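Home | Issues | Submit | About | Search

3.2 The bed as a provisional surface

Almost every household in the study owned a chair whose real job was holding clothes. We had expected the chair and planned for it. The bed was harder, because people insisted on sleeping in it, and so whatever had been put down on the blanket during the day had to go somewhere by night. Over two weeks in May the diaries gave us 1494 entries about things left on beds, written by 107 people, most of whom began by telling us they were quite tidy.

We sort these entries by what the writer meant to do next. "Staging" covers items on their way to a drawer, a hook or a suitcase. "Parking" covers items with no onward plan. The line between them is thin and depends heavily on the time of day. Deisy Ccori, who coded the first batch, found that staging at 9 a.m. had a way of becoming parking by lunch, with no change in the item and some change in the tone of the diary.

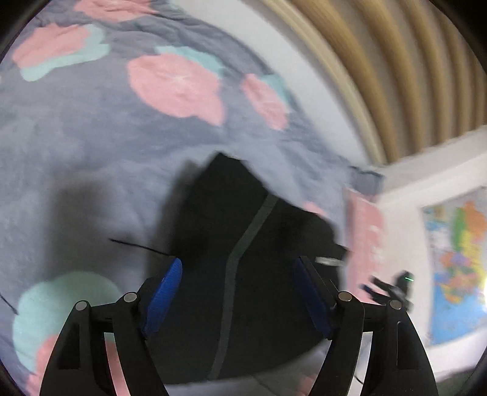
Figure 4. Dark fabric item and thin black cord on a patterned blanket.

Dark items gave our diarists the most trouble. A black bag, a black sweater and a black pair of leggings are easy to tell apart in a store and much less so in a heap at bedtime, and several people reported picking up one in the firm belief that it was another. Cords were a close second. They were seldom logged as objects at all. They turned up in the margins, usually as "and the charger," in the voice people use for a relative who has stayed too long.

Blankets matter here more than the earlier work allows. Greenberg's pilot treated the bed as a flat plane, a view we can only assume he formed in a hotel. On a made bed with a smooth cover, our diarists cleared things within the day. On a rumpled one they let them stay, up to 14 days in one case, and the printed covers were worse than the plain ones. One diarist wrote that flowers "make it look like something is going on already." We did not have a code for this and have since added one.

Folding was the usual remedy, and it was mostly performed in the air, standing up, with the result dropped back where it came from. We counted this as tidying after 2 meetings and some ill feeling.

Comments

Myrtle Yazzie: Section 3.2 is my marriage. Was the chair left out on purpose?

Sreekumar Joseph: The chair gets 3.3. It needed the room.

Mortimer Greenberg: It was not a hotel. It was my sister's guest room.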